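Imprimir | Enviar por correo electrónico

**Reglas de mesa para un brazo robótico**

Por Faustine Boyer
16 de marzo de 2020

El laboratorio de Lirura tenía 40 páginas de normas internas para sus brazos y casi ninguna hablaba de la mesa. Annelies Rainer las redujo a una hoja. La primera regla pide que los objetos se coloquen antes de habilitar el brazo y que después no entre ninguna mano en la zona de trabajo.

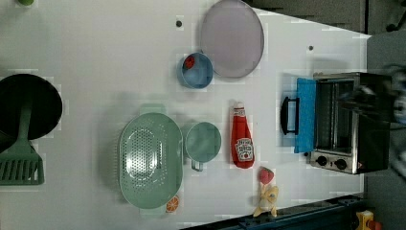 Menaje de juguete y horno tostador en la mesa de trabajo.

La segunda regla trata de la velocidad. Con personas cerca, el brazo trabaja al 40 por ciento de su velocidad habitual - también en las pruebas cortas, que es donde antes se saltaban el límite.

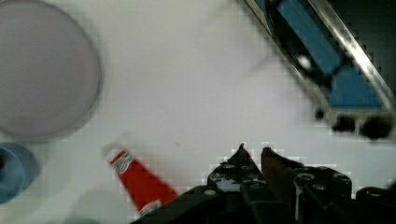 ¿Quién puede rearmar el brazo después de una parada de emergencia?
Solo el operador que figura en el registro del turno, y siempre después de revisar la mesa a pie.

Gion Hauser, responsable de seguridad, repasó 258 incidencias anotadas desde julio. En 55 faltaba el nombre del operador. 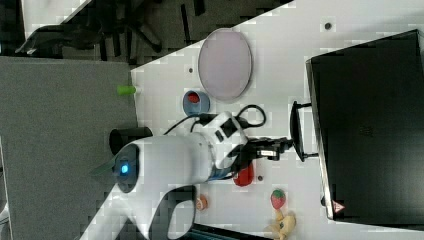 Desde entonces el registro se firma al empezar y al terminar. Los cables se comprueban en cada cambio de turno, igual que la sujeción de la pinza.

La hoja prohíbe además usar piezas de vidrio o con filo durante el aprendizaje de una tarea nueva.

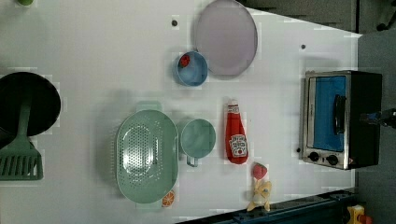
Urs Trummer, que forma a los operadores, quería añadir un examen escrito. Rainer prefirió una práctica supervisada de una mañana, y así ha quedado por ahora. La hoja se revisará en julio.

Contacto | © Inirora | Volver arriba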